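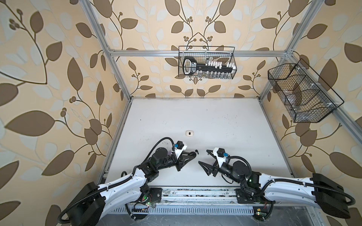
2025-06-14
Bench notebook, Nandby shop, wall covering trial
Last updated: 2025-06-14

Second pass on the Fashola non-woven paper, inner walls of the extrusion enclosure. Same paste as the first pass (Istine ready-mixed, straight from the tub), same backing panels, new cutting order. The pattern is the large leaf one: brown leaves over a pale beige ground, with softer blue-grey and cream leaf shapes and thin vine stems that end in berry clusters. The stems are the hard part. A leaf that is off at the seam by a small amount still looks like a leaf. A stem that is off shows a step, and the eye goes to it from across the shop. All matching today was done on the stems, and the leaves were allowed to fall where they fell.

Stock: one roll, trimmed width 20 3/4 in. Cut list written on the offcut and taped inside the cupboard door. Drop length after trimming is 1,524 mm, which leaves enough at top and bottom for the trim knife. Cut 4 drops. The repeat is long, so the waste between drops is high. Kept all waste pieces longer than 200 mm for patching, rolled face in, top marked with a pencil arrow on the back. Do not store them flat under the sheet goods again. The February pieces creased and could not be used.

Panel prep. Wiped down, scuffed with fine paper, one coat of Nikamden primer, left overnight. Primer coverage was thin along the lower edges and I gave those a second pass with the small roller. No bleed from the old pencil lines so far.

Hanging. Paste to panel, paper to paste. Started at the back corner and worked outward both ways, so the poor match falls at the front, where it is least in view. First drop plumbed with the level and not with the extrusion. The upright is close to plumb but I did not want to inherit its error. Smoothing brush from the center out, then the plastic spreader on the seams only, light pressure. Too much pressure squeezes paste through the seam, and it dries shiny on the beige.

Corners. Did not wrap a full width around any corner. Cut the drop a few mm past the corner, turned it, and overlapped the next piece onto it. The overlap is visible if you look along the wall. Acceptable for this job. For a room I would double cut.

Edges at the profile. Tucked the paper to the inside face of the aluminum and trimmed against a 6 in. taping knife. New blade for every long cut. One tear, lower left, where I tried to get a second cut out of the same blade. Patched from waste, stem matched, edges feathered by tearing toward the back. Check it again when fully dry.

Defects after first drying:
- Bubble at mid height, second drop. Slit along the edge of a brown leaf, paste in with the syringe, rolled. Flat now.
- Seam between third and fourth drops slightly open toward the bottom. Will run seam adhesive along it.
- Faint paste mark near one of the berry clusters. Damp sponge took off most of it. Try again with clean water before deciding on anything stronger.

Humidity in the shop read 88 percent when I locked up the night before hanging, and the paper took over an hour longer to grab than it did in the first pass. I would not hang in those conditions by choice. If the dehumidifier is out on loan, wait for it.

Tabletop stays white, no covering. The white sets off the pattern well enough, and paper on a work surface would be scrap in a week.

To do:
- Seam adhesive, third/fourth.
- Recheck lower left patch.
- Order one more roll from the same batch. Batch label is stapled to the back cover of this book.
- Return the long level to the tool crib.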